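Manual del usuario de la sonda de pesca Wevisach
Capítulo 4. Montaje del transductor y primera salida

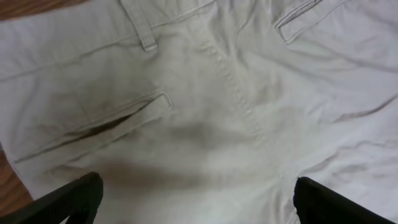 4.1 Antes de empezar

Si ha llegado hasta aquí sin saltarse el capítulo 3, enhorabuena: pertenece usted a una minoría selecta. Si se lo ha saltado, vuelva a él al menos para cargar la batería. La carga completa lleva toda una noche y no se acelera mirando el piloto.

Para el montaje necesitará:

Destornillador de estrella mediano
Llave Allen (va en la bolsita pequeña, la que casi todo el mundo tira con el cartón)
Cinta métrica
Alcohol y un trapo limpio
Bridas de nailon
Un pantalón al que no le tenga cariño, porque el sellador no sale

Trabaje con la embarcación en el remolque. Hay quien monta el transductor con el barco en el agua, inclinado sobre el espejo de popa y con el tornillo entre los dientes. El fondo de los embalses guarda muchos tornillos nuestros.

4.2 Elegir el sitio

1. Colóquese detrás de la embarcación y localice una zona del espejo de popa que quede sumergida a cualquier velocidad y por la que el agua pase limpia, sin remaches, tracas ni tomas de agua por delante.

2. Separe el transductor de la hélice. En motores fueraborda de gasolina, deje 28 cm como mínimo entre el eje y el borde del soporte. Con motor eléctrico puede acercarse algo más, pero verá rayas en pantalla cada vez que acelere y acabará llamándonos para preguntar si son lucios.

3. Compruebe que el motor gira hasta el tope a ambos lados sin tocar el soporte ni el cable. Compruébelo también levantado.

4. Marque los agujeros con lápiz usando la plantilla de la última página. Si ha descargado este manual y lo ha impreso en casa, mida la plantilla antes de fiarse: muchas impresoras la encogen para que quepa bonita en el folio.

NOTA. En kayaks y patos no se taladra nada. Use el brazo Herkow (se vende aparte) y pase directamente al apartado 4.4.

4.3 Fijar el soporte

1. Limpie la zona con alcohol y deje que se evapore.

2. Taladre los 2 agujeros con broca fina. Ponga un tope de cinta en la broca para no atravesar el casco.

3. Rellene los agujeros con sellador marino. La silicona del cuarto de baño no es sellador marino, aunque el tubo se le parezca mucho.

4. Presente el soporte y apriete los tornillos a mano, sin llegar al final. Necesitará la holgura para el ajuste de altura.

5. Encaje el transductor hasta oír el clic. La cara plana mira hacia abajo y la punta hacia la proa.

6. Baje el conjunto hasta que la cara inferior asome unos milímetros por debajo del casco y apriete del todo.

PRECAUCIÓN. No use atornillador eléctrico para el apriete final. El soporte es de plástico y tiene la paciencia justa.

4.4 Pasar el cable

1. Lleve el cable desde el transductor hasta la consola por el lado contrario al cable de alimentación del motor. Si no hay más remedio que cruzarlos, que se crucen en ángulo de 90 grados.

2. Sujételo con bridas sin estrangularlo. Deje un bucle flojo junto al soporte para que el transductor pueda levantarse si golpea un tronco.

3. No corte el cable sobrante. Sabemos que molesta, que estorba bajo los pies y que se engancha en el salabre. Enróllelo en círculos anchos y átelo bajo la consola. Un cable cortado y empalmado queda fuera de la garantía.

4. Conecte el enchufe a la unidad. Solo entra en una posición. Si tiene que empujar con el talón de la mano, esa no es.

4.5 Primer encendido

Hágalo en el agua. En seco, la sonda mostrará una profundidad inventada y una cantidad de peces francamente generosa.

1. Mantenga pulsado el botón lateral hasta que aparezca el logotipo de Steltico.

2. Elija idioma. El español está después del esloveno. Si toca el esloveno por error, el menú de idioma es el último icono de la tercera fila.

3. Seleccione el tipo de agua: dulce o salada. En estuarios y desembocaduras, elija salada.

4. Introduzca la distancia entre el transductor y la línea de flotación, en centímetros. Si la deja en cero, todas las profundidades le saldrán algo cortas, cosa que solo importa cuando hay piedras.

5. Navegue despacio en línea recta sobre un fondo conocido y espere a que se dibuje una línea continua.

6. Ajuste la sensibilidad. Empiece en 20 y vaya subiendo hasta que la pantalla se llene de puntitos; luego baje un paso. Los puntitos son suciedad, burbujas y algas. Lo decimos porque recibimos muchas capturas de pantalla con el asunto «banco enorme».

NOTA. La termoclina aparece como una franja difusa a media agua, sobre todo a partir de junio. Es normal y resulta útil: muchos depredadores se quedan justo encima. No intente eliminarla con los filtros.

4.6 Símbolos de pez

La función viene desactivada de fábrica por decisión de Miloslav Kadlec, responsable del programa interno de la sonda y pescador de siluros bastante terco. Prefiere que usted aprenda a leer los arcos. Si aun así quiere ver pececitos, están en Pantalla, Avanzado, Símbolos. El tamaño del símbolo depende de la fuerza del eco, de modo que una rama gruesa puede parecer el ejemplar de su vida. Lance si quiere, pero con un señuelo barato.

4.7 Si algo no va

La pantalla se apaga al arrancar el motor.
La sonda comparte batería con el arranque y la tensión cae. Conéctela a una batería propia.

Pierde el fondo al coger velocidad.
Pasan burbujas bajo el transductor. Afloje el soporte, bájelo un poco y pruebe otra vez. Es corriente repetirlo varias veces el primer día.

Marca siempre la misma profundidad.
Revise si está activado el modo Demostración. Si lo está, lleva usted toda la mañana pescando en un lago grabado.

No marca nada.
Mire el conector. Mire también si el transductor sigue en su sitio.

Para recambios del soporte, pregunte a su distribuidor por el juego Dvořáček, que trae tornillería inoxidable y una segunda llave Allen, para cuando se decida a buscar la primera.

El capítulo 5 trata de los puntos de ruta y de cómo borrar los de su cuñado.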